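The Checked Cloth

She had until the van came. Around 56 minutes, maybe less, the man on the phone had mumbled and she'd said yes yes fine and hung up.

Kitchen done. Hall done. The bathroom she had shut the door on, and it could stay shut.

Only the long table left. Her father's table, though he never ate at it, he stood at it, every evening, sleeves rolled, the radio going in the other room where he couldn't hear it properly. She used to sit underneath with her knees up and listen to things being set down. Click. Thud. The soft one that was a sponge.

"Don't touch the cloth," he'd say. Not cross. Just every time.

So of course she had touched the cloth. Age nine, a bottle of ink from the post office in Irkstead, the stopper already lose. It went everywhere. She'd run out to the yard and stood behind the water butt till it was dark, and when she came in he was moving his things over to the clean side.

He never bought another one.
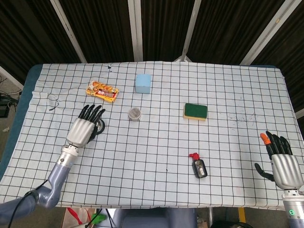
Tetsuya Tamura
Fiction contributor

The stains were still there, on the right. Speckles, a whole spray of them. She put her thumb next to the worst and it was smaller than she remembered, or her thumb was bigger.

Come on. Box.

The tin first, the little gray one with the ridges. Then the blue foam cube, no weight at all, why did he keep it. The sponge, green side up. Bottle with the red cap – she didn't read the label, no time, wrapped it in a sock. A snack box, orange and yellow. He'd lived on those. She shook it by her ear and put it in her coat pocket instead of the box.

The bit of black wire, or string, she nearly left. Went back for it.

Phone. Gernomia 2,000 miles off and her sister ringing from it.

"Did you get the table?"

"I'm getting the table."

"You're not keeping that cloth."

"No."

"It's ruined, you know it's ruined, you ruined it – "

"I know who ruined it."

A horn outside. Early! Yokoyama's van, two wheels on the verge, the driver already out and looking at the steps like they'd insulted him.

She took hold of the corners. It came up wrinkled, lighter then she'd thought, and the table underneath had nothing on it, not one spot. She looked twice. He must of scrubbed it that same night, while she was still out behind the water butt.

"Miss? Is it just the table?"

"One minute," she said, folding.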